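Tusberg Handheld Capture Guide
Section 4: Recording garment episodes on a bed surface

This section covers two-handed cloth tasks recorded with the Tusberg grippers and the head camera. Complete pairing (Section 3) before you start.

Views from the two kinds of camera, gripper first, head last:

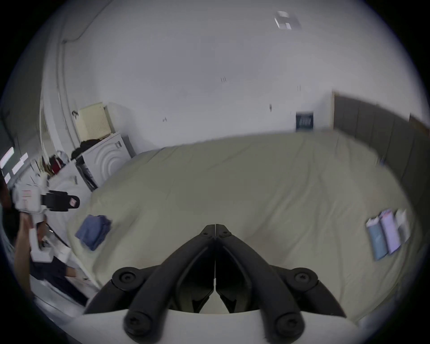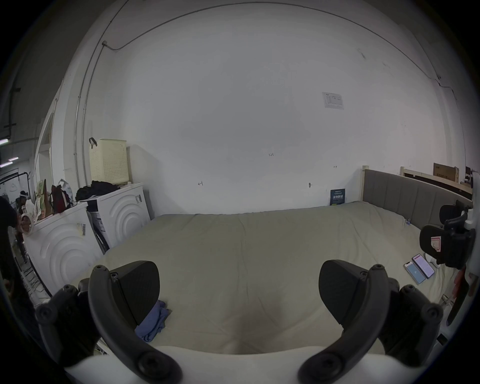
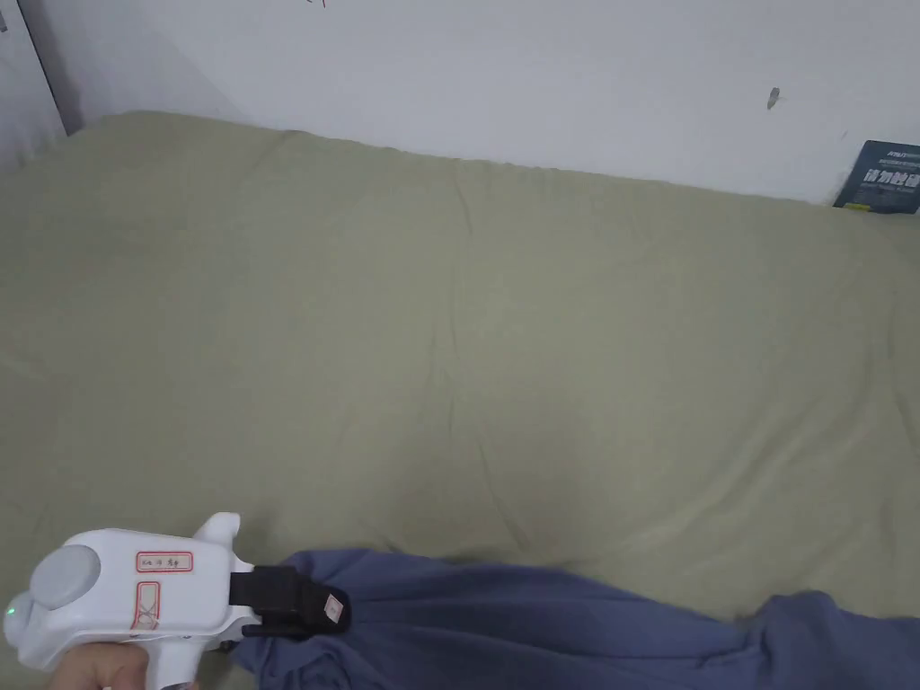
A note on episode length came in from the Maltier site: We cut our episodes at 34 seconds and the policy never learned to finish a fold. Once we let operators run to 70, the last fold stopped failing. I would put the longer limit in the guide as the default.

The default in step 4 follows that advice.

4.1 Procedure

1. Smooth the cover. Shallow wrinkles are acceptable.
2. Place one garment within reach of both grippers.
3. Close and open each gripper fully once. The software reads the jaw range from this motion.
4. Set the episode limit to 70 seconds.
5. Start all cameras from the Avidport console and wait for the sync tone.
6. Pinch a single fold of fabric, lift, and carry out the task at normal speed.
7. Release the garment, open both jaws and hold still until the second tone.
8. Change the starting pose of the garment after every 10 episodes.

NOTE: The Pellegrini baseline was trained on 3,013 episodes. Smaller sets can be used for fine-tuning – do not compare their scores with the baseline directly.

CAUTION: Keep fingers clear of the jaw pivots while the gripper is closing.

CAUTION: Do not wipe a gripper lens during an episode. Stop, discard the episode, clean the lens and repeat from step 3.

If the second tone does not sound, see Section 6.2.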